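Trido: Deciding When a Gripper Has Hold of Something
Final report, software project course
Zohreh Mazandarani

1. What I said I would do

The proposal promised a full pipeline that turns recordings from a hand-held gripper into a policy for folding laundry. My advisor read it, wrote "April?" in the margin, and handed it back. What follows covers one piece of that pipeline: a program called Trido, which goes through a recording and marks the moments when the fingers close on something and when they let go.

Those labels matter because everything downstream cuts the recordings at them. The planner we use, Nikzad, was written by an earlier student and expects each segment to start at a grasp and end at a release. If the grasp label comes late, Nikzad learns that clothes move by themselves, and plans accordingly.

2. First attempt: finger width

Version one looked only at the gap between the fingers. When the gap stopped shrinking, Trido declared a grasp. On wooden blocks this worked so well that I wrote the results section that same evening. I have since deleted it.

Clothing does not stop the fingers. It gives a bit, then a bit more, and the gap keeps creeping down long after a person would say the thing is held. Thick knits were the worst.
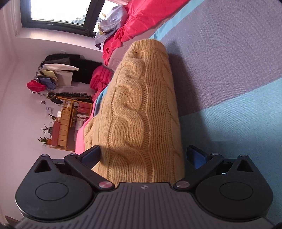

I tried raising the threshold, which fixed the knits and broke the T-shirts. I tried a separate threshold for each garment type, which fixed both and required knowing the garment type, a problem I had carefully left out of the proposal.

3. Second attempt: width plus motion

Version two adds a check on the camera view. Trido tracks points in a patch between the finger pads and asks whether they move with the gripper or with the background. If the patch follows the gripper for 4 frames in a row, it counts as held. The tracker is an off-the-shelf one. My contribution was to stop it from tracking the finger pads, which follow the gripper extremely faithfully and gave me one glorious afternoon of perfect scores.

4. Results

I labeled 40 recordings by hand and compared. Version two missed the grasp in 2 of them, both with plain dark fabric where the tracker found nothing to hang on to. Release labels are less good. When a sleeve sticks to a pad, Trido insists it is still being held, and I can't entirely disagree.

5. Left undone

The Drindent file converter still drops the last frame of every recording. I know where the bug is. The code is in the Prorkcombe lab repository under trido/, and the settings file has comments, including a few I should probably take out before anyone else reads them.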